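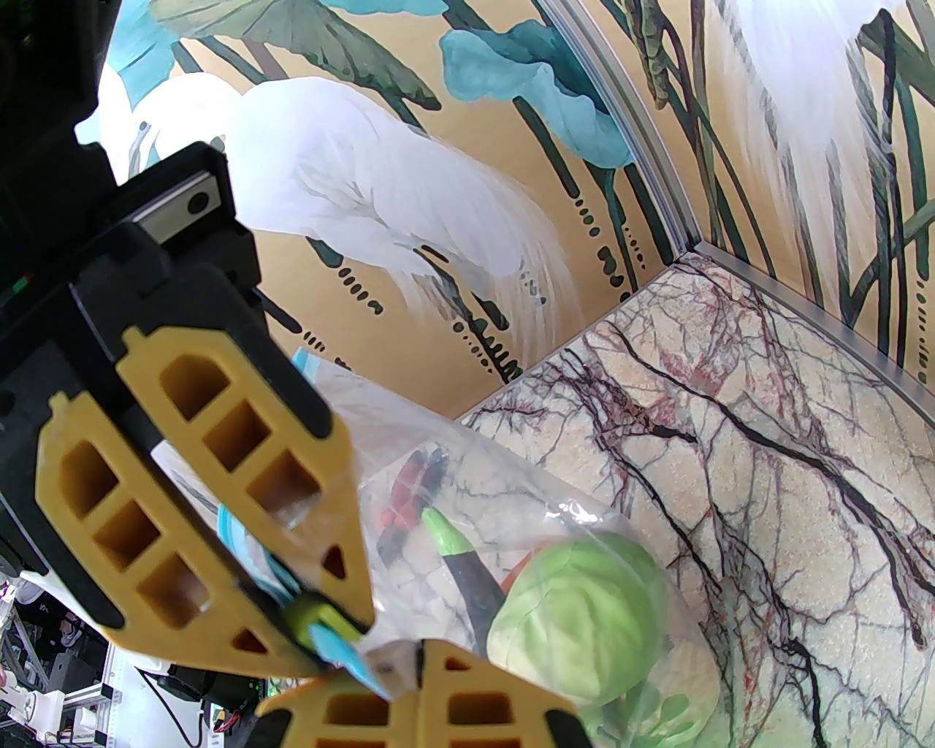 I've lived on the Traltgate side of the river long enough to remember when a council ward meeting meant six people and a plate of lamingtons, so you can imagine my surprise on Thursday when I couldn't get a seat. The draw was the proposal to fold our ward in with Udus, which would leave us with 2 councillors between us where we now have three.

I went in fairly relaxed about it, I'll admit. Wards get redrawn, the bins still go out. But then the map went up on the wall and there was the new line, running straight down the middle of Peltano Street, with the school on one side and most of the kids who go to it on the other – and the whole hall made a sort of groan.
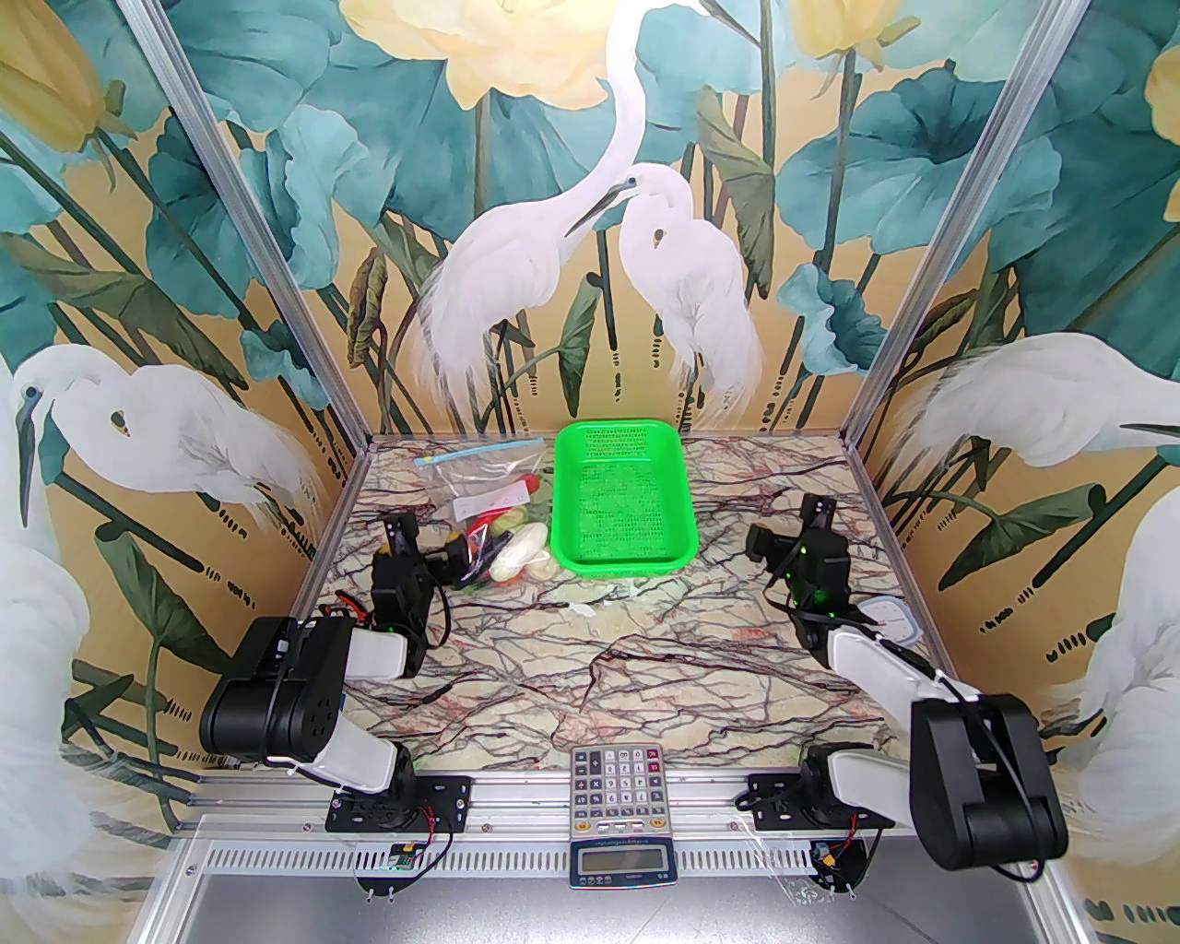 Can the council simply go ahead and do this? Only after a public submission period, which is open now, and then a full vote of councillors in May.

So there's time, but it's the sort of time that slips away over Christmas when we're all thinking about prawns. The petition had 942 names on it when I signed, and I'm told a petition counts as a single submission however long it is, which seems a bit rough on the people who stood outside the bakery in the heat collecting them. If you've got an hour, write your own letter. Mine took me most of a pot of tea and I'm no great writer, as you well know!

The case for merging is the money, of course. Someone near the front asked what it would save and was given a figure that came to less than the new car park lights.
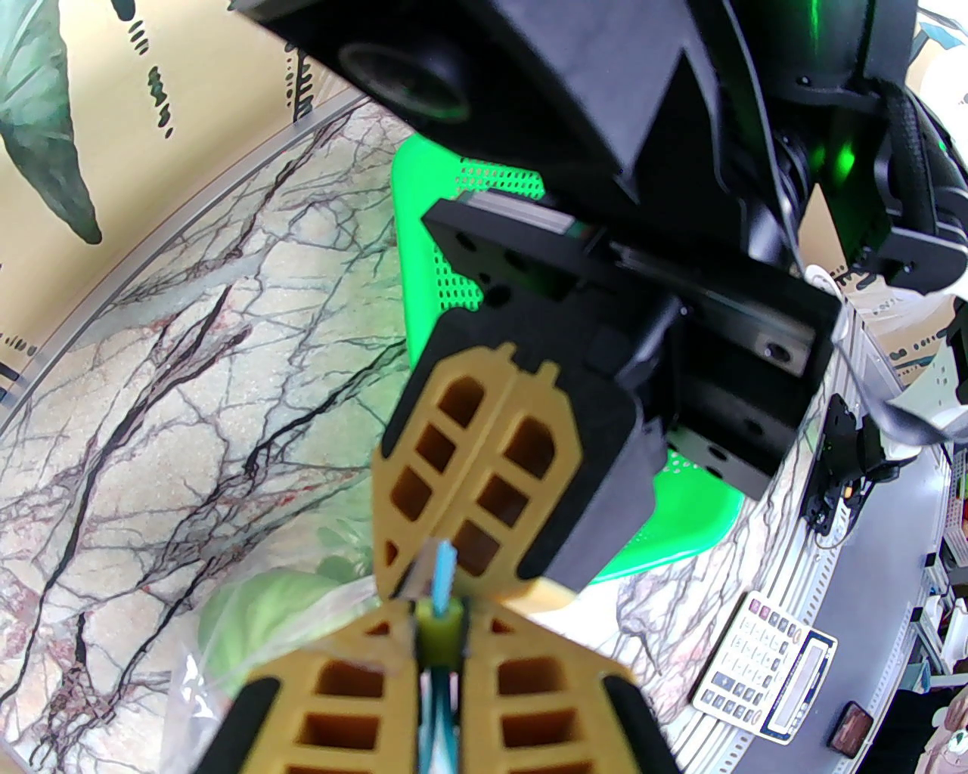 Hilkka Peltonen told the meeting she'd be sorry to lose a councillor but sorrier still to see the Udus end go on being ignored, as it had been for years, and that a bigger ward might at least make somebody drive out there. I hadn't thought of it that way, and I drove home a good deal less sure of myself. I'm still going to object to that line down Peltano Street, though.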